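Folding on the bed vs. folding at a table
Home > Laundry & Linens

hellwig_b
08/10/2023
My sister swears by the Hiltlow fold, where you do all your clothes on top of a made bed. Supposedly the grid on a checked bedspread works as a ruler. I have my doubts. A bedspread gives under your hands, so every crease you press just sinks in. Fleece and stretchy stuff I can believe. A dress shirt, no way.

I gave it a fair try with the loud speckled thing on our gray-blue check cover.

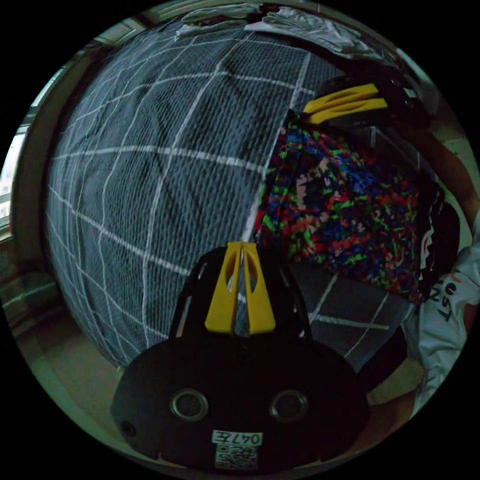

Lining up to the white lines sounds clever until you notice the lines move whenever you lean on the mattress. So what are you measuring against? I spent 15 minutes on a pile that takes me 12 at the kitchen table.

atby_lane
You leaned on it, that's your problem. Stand at the side and let the cloth hang before you put it down. I've done it like that for years and my drawers are fine.

hellwig_b
"Fine" is what people say about drawers they don't open for guests. I did stand at the side. Prints like this one hide a crooked fold anyway, so I don't see what it proves. Waistband first, like you all keep telling me:

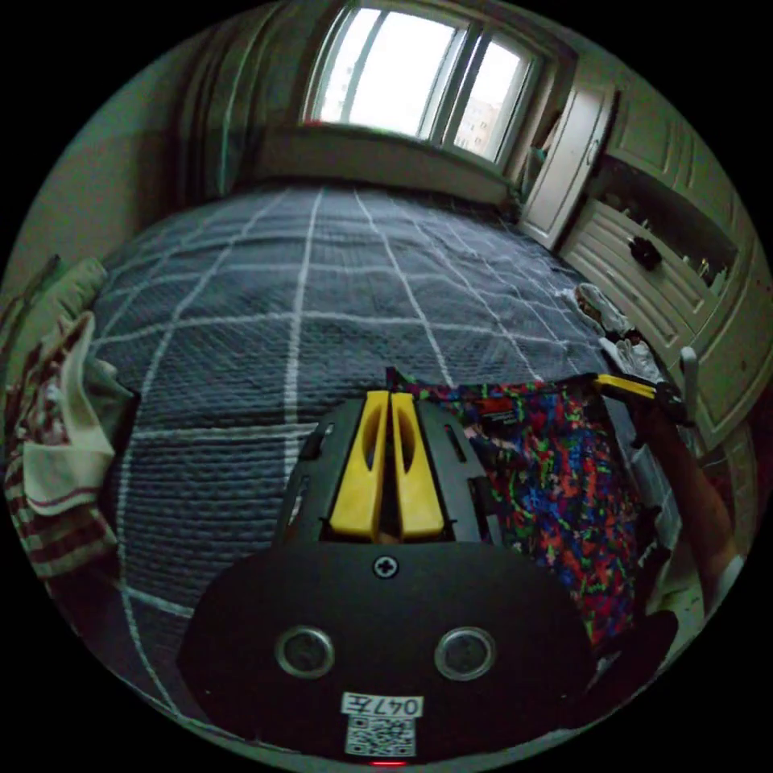
Hsin-yi Chu
Waistband first only helps if both ends of it are level. Otherwise you carry the slant all the way down. And I disagree about the table, mine is too narrow for anything wider than a T-shirt.

rement90
Quilted covers are the worst for this. All that stitching grabs the fabric. Try a flat sheet on top.

hellwig_b
So now I need a sheet on the bedspread to fold on the bed. Then I have to fold the sheet.

atby_lane
Or roll everything and skip the whole argument.

Hsin-yi Chu
Rolled shirts looked awful by December when I tried that. I went back to folding in 3.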